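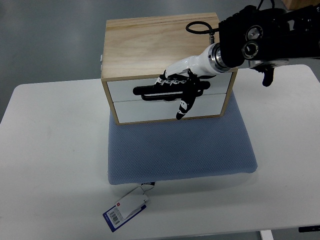 Limit switches are my favorite part of any motion project, and I will happily talk about them until people leave the room! A limit switch is just a little switch that tells your controller "stop, the moving thing has arrived," and once you have wired one up you'll want them on everything. Anything that slides is fair game: a camera rail, a curtain, a plotter, even a small two-drawer cabinet like the plywood one with the black bar handle on its upper drawer. I'll use a single drawer for this walkthrough, driven by a small DC gear motor, but the wiring is the same for a linear rail.

What you need

One snap-action microswitch with a lever (three terminals)
Two lengths of hookup wire
A 10k resistor
A 100 nF capacitor
Your controller board (mine is a Brornex, any 5 volt board will do)
A multimeter

Step 1: Find your terminals

Look at the side of the switch. You should see COM (common), NO (normally open) and NC (normally closed). If the printing has rubbed off, set your meter to continuity and put the probes on two terminals at a time. The pair that beeps with the lever released is COM and NC. Press the lever and the beep moves over to COM and NO. It's a great sound.

Step 2: Use the NC contact

Lots of beginners go straight for NO, and I did too on my first build. Please try NC! With NC, current flows all the time and stops when the lever is pressed. If a wire breaks or a connector works loose, the controller sees the same thing as a pressed switch and the motor stops. With NO, a broken wire looks like an all-clear and the motor keeps pushing.

Step 3: Wire it

Turn the power off. Run COM to ground and NC to your input pin. Connect the 10k resistor between the input pin and 5 volts, then put the capacitor between the input pin and ground, as close to the board as you can get it. The capacitor smooths out contact bounce and soaks up noise from the motor leads. Keep the switch wires away from those leads if you have the space (twisting the pair together helps a lot on longer runs).

Step 4: Test before you connect the motor

Power up the board with the motor unplugged and read the pin. Released should read LOW, pressed should read HIGH. Now pull one switch wire off. You should get HIGH again. If you don't, go back to Step 2 and check which terminal you used.

Step 5: Mount it

Put the switch where the moving part meets the lever just before the end of travel, and leave some room for overrun. Motors coast! Don't let the switch body act as the hard stop, or you will crack the case. A scrap of wood or a rubber bumper behind it does that job nicely.

Step 6: Back off slowly

In your code, stop when the pin goes HIGH, reverse until it goes LOW, then creep forward again at low speed. The second touch gives you a much more repeatable home position. Carol Naylor showed me this on her Stestemero plotter and I've used it on every build since. On mine, 12 steps of the encoder is plenty for the back-off distance, but try a few values and see what your gearing likes.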